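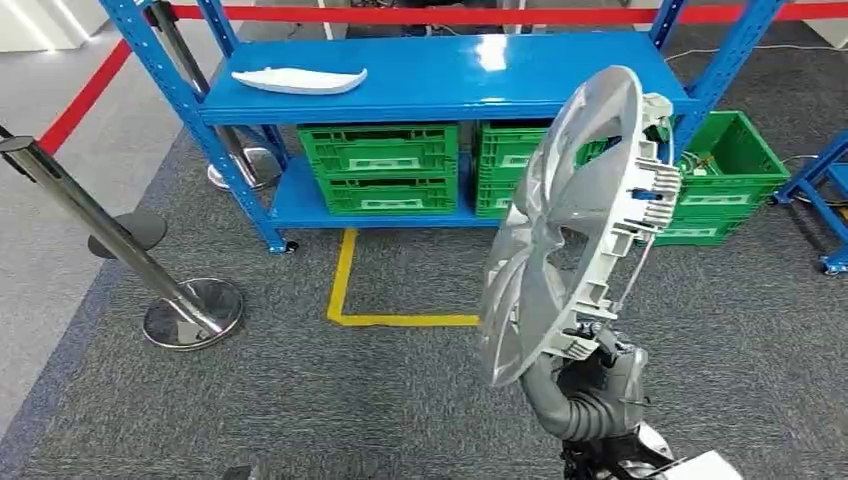 Kocsis Jointed-Finger Gripper, Black

For handling molded plastic parts such as hubcaps and trim at a shelf or crate station. The fingers close on a rim or edge, so the part can be carried nearly upright. Supplied by Cluvetti for use on mobile and fixed arms.

Comparison notes from the Imdale trial

We ran this gripper against the Landden two-finger parallel model on the same arm, 200 picks each, hubcaps and long curved trim pieces mixed.

Hubcaps: the Kocsis dropped 2, the Landden dropped 11. Most of the Landden drops came when the part was tilted after lifting. Grip the rim clear of the retaining clips - a finger resting on a clip tab can bend it.

Trim pieces: little difference between the two. The Landden was quicker to line up on a part lying flat. The Kocsis needed a second try more often when the narrow end was facing the arm.

Crates: not tested. Neither gripper is sold for lifting full crates.

In the box
Gripper, wrist adapter, cable, spare finger pads, hex key

Not included
Arm, controller, head camera

Controller: works with the Cluvetti arm controller, April release or later. Older controllers open and close the fingers but do not report grip force.

Lead time: 23 working days. Trial units can be booked for two weeks - return shipping is paid by the customer.

Page updated February 24, 2021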